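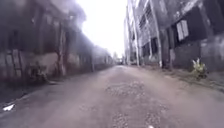 Keeping a gravel lane in shape

If your workshop or yard opens onto a dirt or gravel lane, the upkeep usually falls to whoever uses it. Most of the work is hand work, and an hour now and then in spring saves a bigger job later.

Tools: a steel landscape rake, a square shovel, a hand tamper, a wheelbarrow, a stiff push broom, a bucket and work gloves.

Start with the litter. Scraps of paper and plastic get ground into the dirt once cars pass over them, and then they come up in pieces. Walk one side going out and the other coming back with the bucket.

Next, the loose gravel. Stones tend to drift into patches and leave thin ground between them. Pull them back with the rake held low, in short strokes. Don't mix in lumps of broken paving - set those aside and use them at the bottom of deep holes.

To fill a pothole:

Scrape out the mud and loose stone until you reach firm ground.
Square up the sides with the shovel.
Fill in layers, coarse material first, and tamp each layer before adding the next.
Leave the last layer slightly high. Traffic will press it down.

A hole 6 inches deep needs at least three layers. We used 400 pounds of crushed stone on our stretch in March and had one barrow left over.
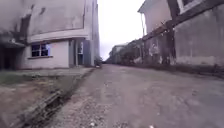

Do the drainage before you buy any stone. A shallow channel along the edge fills with soil and weeds from the strip beside it, and after that the water runs down the lane and takes the gravel with it. Shovel the channel clear, sweep it, and pour a bucket of water in at the high end. If the water stops anywhere, dig there again. Leave the grass on the strip but trim it back from the lip. The roots hold the soil.

Walls need a look too. Soil piled against the base of a wall keeps it damp, so pull it back by the width of your shovel. 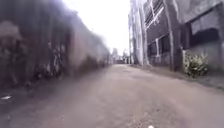
Photo: Gediminas Eglītis

For dust, a light sprinkle in the evening works better than a soaking at noon. Fill shallow dips while they are shallow, using fine stone and the tamper. Morven Gunn at the Lostport yard drags an old section of chain-link fence behind a garden tractor for this, and it does a decent job on long runs.

Store spare stone on a tarp, covered, away from the channel.

Updated April 27, 2019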